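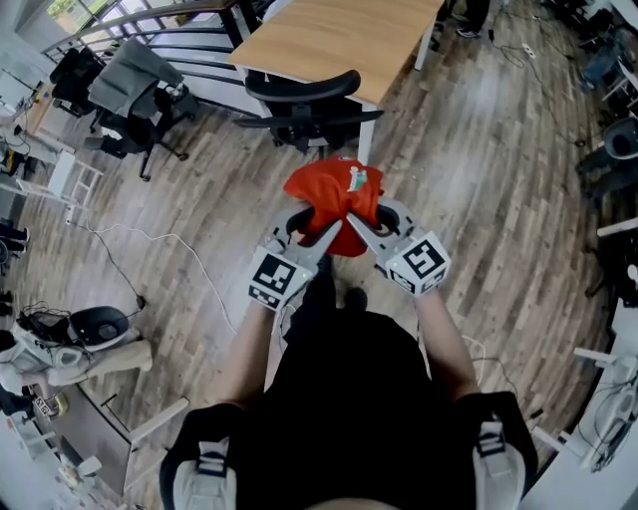 Ticket 300 - Lames de sol qui grincent et se relèvent, grande salle côté fenêtre
Demandeur : Fatemeh Azimi
Site : Restitholm, 2e étage
Catégorie : bâtiment / revêtement de sol
Priorité : normale
État : résolu, surveillance jusqu'à fin novembre

Description du problème
Le sol grince à chaque passage entre le bureau en bois clair et la fenêtre. Deux lames se relèvent légèrement au joint et les roulettes des chaises butent dessus. C'est pire le matin, avant 10 h. Rien de tel dans le couloir, où la pose est pourtant la même (gamme Moreira, pose flottante).

09:10 - Prise en charge
Demandé si un liquide a été renversé ou si le sol a été lavé à grande eau. Réponse de Fatemeh : non, serpillière essorée uniquement, produit habituel.

09:40 - Relevé sur place
Règle posée en travers du joint : désaffleurement de 2 mm au point le plus haut. Pas de gonflement des chants, pas d'auréole. Le grincement se reproduit en appuyant du talon à 14 cm du joint, plus du tout à un mètre.

10:15 - Premier essai
Talc dans le joint, balayé puis essuyé. Le bruit baisse pendant une heure et revient. Écarté comme solution.

11:00 - Vérification du jeu périphérique
Plinthe déposée sous la fenêtre. Le sol touche le mur sur presque toute la longueur, alors que la notice Moreira demande un vide. Cale de chantier oubliée dans l'angle, coincée entre la dernière lame et le mur. Côté couloir le jeu est correct.

Cause retenue
Dilatation bloquée. Le parquet n'a pas la place de bouger quand le chauffage démarre et il pousse vers le milieu de la pièce.

Intervention (Pradance, après-midi)
- cale retirée
- dernière rangée recoupée
- joint refermé au tire-lame, sans colle
- plinthe reposée, fixée au mur et pas au sol

Pour information : Pradance a proposé une colle Kusonico à injecter dans le joint. Refusé, la pose doit rester flottante et une lame collée serait à casser en cas de remplacement.

16:30 - Contrôle
Désaffleurement non mesurable à la règle. Un léger craquement reste audible près du bureau, sans mouvement de la lame. Les chaises roulent sans accrocher.

Commentaire de Fatemeh Azimi
C'est bien mieux, merci. Est-ce qu'on peut remettre les chaises à roulettes tout de suite ?

Réponse
Oui. Éviter seulement de poser une charge de plus de 100 kg au même endroit le long de la fenêtre, cela bloquerait de nouveau les lames. Pour les câbles au sol, pas d'adhésif directement sur le revêtement : il laisse des traces à l'enlèvement. Si le joint se rouvre, répondre à ce ticket, ne pas en créer un autre.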